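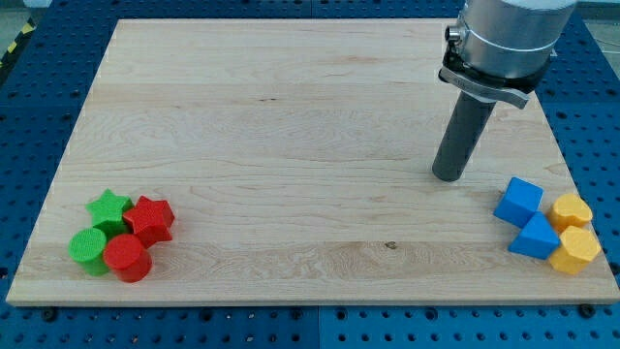 끝단 공구를 바꾸면 제어기도 처음부터 다시 조정해야 하나?
대부분은 공구의 질량과 무게중심만 다시 넣어 주면 된다. 다만 접촉이 오래 이어지는 작업이라면 강성 값은 따로 잡아 주는 편이 낫다.

4.2 막대형 공구와 두 제어기의 비교

앞 절에서 두 손가락 그리퍼 이야기를 길게 했으니 이번에는 막대형 공구 차례다. 사실 나는 처음에 이쪽을 별로 기대하지 않았다. 집지도 못하고 그냥 밀기만 하는데 비교할 게 얼마나 있겠나 싶었던 것이다. 그런데 Setareh Bakhtiari가 "미는 작업이야말로 제어기 차이가 제일 잘 드러난다"고 우겼고, 결국 내가 졌다(커피도 내가 샀다).

그림 1. 밀기 실험의 작업대. 밝은색 나무판 위 왼쪽에 초록과 빨강 블록, 오른쪽에 파랑과 노랑 블록이 놓여 있고, 막대형 공구가 판 바로 위까지 내려와 있다.

비교한 제어기는 둘이다. 하나는 위치 제어를 그대로 쓰는 Kevora, 다른 하나는 우리가 임피던스 제어를 얹어 만든 Drevedance다. 과제는 단순하다. 모여 있는 블록 가운데 지정된 하나를 판의 빈 곳으로 밀어내되 나머지는 되도록 건드리지 않는 것. 말은 쉬운데 해 보면 은근히 까다롭다! 그림 1의 왼쪽 무리처럼 블록이 서로 맞닿아 있으면 하나를 밀 때 옆의 것이 같이 딸려 오기 쉽고, 별 모양은 오목한 곳에 공구 끝이 걸리면 제멋대로 돌아 버린다. 원기둥은 반대로 접촉점이 조금만 어긋나도 옆으로 미끄러진다.

제어기마다 같은 초기 배치에서 50회씩 밀었다. 배치를 되돌리는 일은 Brian Ogola와 내가 번갈아 맡았고, 시작 자세는 매번 같은 높이에서 공구를 아래로 내려 맞췄다. 목표 블록을 놓치거나 다른 블록이 제자리를 벗어나면 실패로 적었다. Kevora는 이 기준으로 19회 실패했고 Drevedance는 3회 실패했다. 솔직히 차이가 이렇게까지 벌어질 줄은 몰라서 기록지를 두 번이나 다시 넘겨 봤다.

실패의 모양도 서로 달랐다. Kevora의 실패는 거의 맞닿은 블록에서 나왔다. 공구가 정해진 경로를 고집하다 보니 블록이 돌기 시작해도 그대로 밀고 들어간다. Drevedance는 접촉력이 커지면 살짝 물러나면서 블록이 자리를 잡을 틈을 준다. 대신 느리다. 옆에서 지켜보고 있으면 답답해서 손으로 밀어 주고 싶을 정도다. 3회의 실패는 모두 별 모양에서 나왔는데, 오목한 곳에 걸린 공구가 빠져나오지 못하고 제한 시간을 넘긴 경우였다.

강성 값은 Ovidiu Vasiliu가 제안한 2,000 N/m에서 출발했다. 이보다 높이면 동작이 점점 Kevora와 비슷해지고, 많이 낮추면 나무판과의 마찰을 이기지 못해 블록 앞에서 공구가 멈칫거린다. 육각기둥을 밀 때 특히 그랬다. 옆면이 평평해서 접촉은 안정적인데, 그래서인지 마찰도 고스란히 받는 느낌이었다(이건 아직 느낌일 뿐이고, 접촉력 분석은 5절로 미룬다).

한 가지 덧붙이자면, 나무판의 결 방향이 결과에 영향을 줬을 가능성은 따로 확인하지 못했다. 초고를 읽은 Danica Skála가 결을 따라 밀 때와 가로질러 밀 때를 나눠 봤느냐고 물었는데, 나누지 않았다. 두 제어기 모두 같은 판에서 같은 방향으로 밀었으니 비교 자체는 괜찮다고 보지만, 다른 판에서 같은 실패율이 나온다고 장담은 못 하겠다. 공구 끝의 모양도 마찬가지다. 우리 것은 끝이 둥글고, 납작한 끝은 시험하지 않았다.

다음 절에서는 같은 블록을 두 손가락 그리퍼로 옮겼을 때의 소요 시간을 이 결과와 나란히 놓고 본다.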